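4.2 What counts as a tidy washbasin

Much of the earlier writing on household order treats the washbasin as a solved case. The usual claim is that a basin has few objects, that each object has an obvious home, and that a person asked to tidy it will do more or less what anyone else would do. We doubted this from the start, and the material collected for the present study gives us little reason to change our minds.

The Woldemariam checklist, which we used in its August revision, sorts bathroom objects into 3 groups: things that belong at the basin, things that belong near it, and things that belong somewhere else. On paper the groups are clear. In use they are not. Soap is listed as belonging at the basin, but the checklist does not say whether a soap dish inside the bowl is in its place or in the way. Cleaning sprays are listed as belonging somewhere else, which would surprise anyone who keeps a bottle by the faucet and wipes the sink with it every morning. Eyeglasses are not listed at all.

The last gap is the one that troubled us most. Glasses are put down wherever the face gets washed, and they are picked up again soon after. To call them clutter seems too strong. To call them stored is plainly wrong. Cudia, the older of the two coding guides we compared, avoids the problem by leaving out anything worn on the body. Cevanov counts glasses as misplaced unless they are in a case, a rule that none of our coders was willing to defend when asked.

Our full set holds 3,434 coded object placements, of which 1,020 are at or inside a washbasin. Each placement was coded under both guides. We had expected the disagreements to gather around rare objects. They gathered around ordinary ones instead: bottles, soap dishes, small containers with lids, and glasses. A reader who has shared a bathroom may not find this shocking, but it is awkward for a literature that reports near-perfect agreement on the same kinds of object. We suspect that some of that agreement comes from asking coders to mark a basin as "tidy" or "untidy" as a whole, and then treating the answer as if it had been given object by object.

Figure 3 shows the sort of case we have in mind. The room has two white basins with a gray slatted radiator between them. By the faucet of one, a teal spray bottle lies on its side, and a small round container with a pale lid sits on the rim. The other basin has a light green soap dish in the bowl, a white tube with a red cap at the edge, and a pair of dark-framed glasses near the front. A second pair, with thin wire frames, is off the surface altogether and being held.
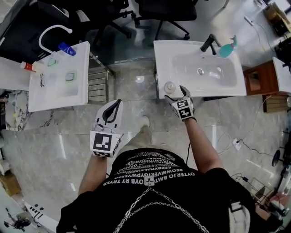 Figure 3. Two washbasins with mixed contents, used in the comparison of coding guides.

4.3 Disagreement over single objects

Under Cudia, neither pair of glasses in Figure 3 is coded, and the basin that holds the soap dish comes out looking more orderly than we think it should. Under Cevanov, the dark-framed pair is an error and the wire-framed pair has no code until it is set down. Abrehet Demissie, who led the second round of coding, proposed a holding category for objects in the hand. We adopted it, with some reluctance. A category for "not yet decided" is easy to fill and hard to learn from.

The spray bottle raises a different question. Both guides treat a bottle lying down as untidy, and neither gives a reason. A bottle on its side may have fallen, or it may have been laid there because it would not stand well on a narrow rim. A single view cannot settle which, and we see no grounds for coding the posture of a bottle as if it told us what somebody meant by it. We therefore coded position only. This lowered the share of objects marked as misplaced, and critics may say that it did so by design. They would have a point – though the same can be said of the rule we dropped.

Nor are we persuaded that the room should be left out. The checklist stops at the edge of the counter. In Figure 3 there are office chairs on the floor beyond the basins, along with a cardboard box and a small wooden crate near a wooden cabinet. Whether such a space should be scored against the habits of a family bathroom is not something the Vadanell scale, on which both guides rest, was built to answer. We kept the case in the sample and report the results with and without it in the appendix.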